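**Old office computers, second part**

In January we received 144 used desktop computers from the Honholm office, and many readers asked what happens with them. I try to explain it here for the ones who would like to repair a similar computer at home.

We always lay the tower on its side and take off the side panel first. With the panel away, you reach the board, the power supply and the drive cages without turning the case again. 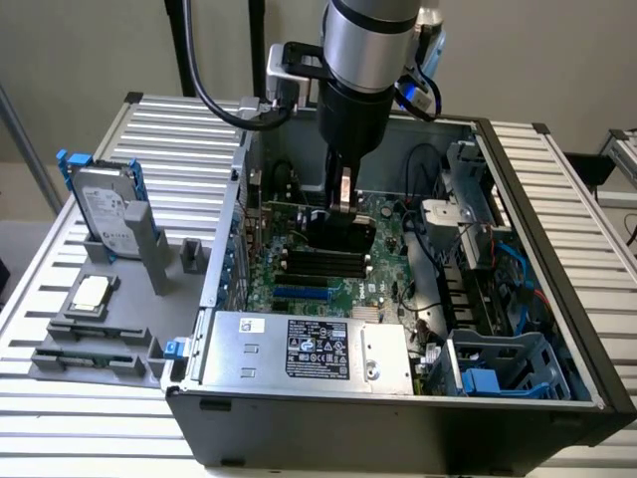 *A DELL board in its case, with the black memory slots above the blue expansion slots.*

Memory is the most simple part to change. Please open the clips at the ends of the slot before you pull, and hold the module only by its edges. We keep the modules in paper envelopes, sorted by size, and Hernán Taipe writes the list for the Niazi store.

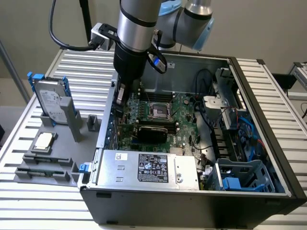 The processor asks for more patience. When the socket is open, do not touch the contacts inside, and do not leave small screws on the board near it. Old thermal paste must be cleaned with alcohol before the heatsink goes back.

If you have memory modules at home which you don't use, you can bring them to the Clurkov desk until 4 in the afternoon.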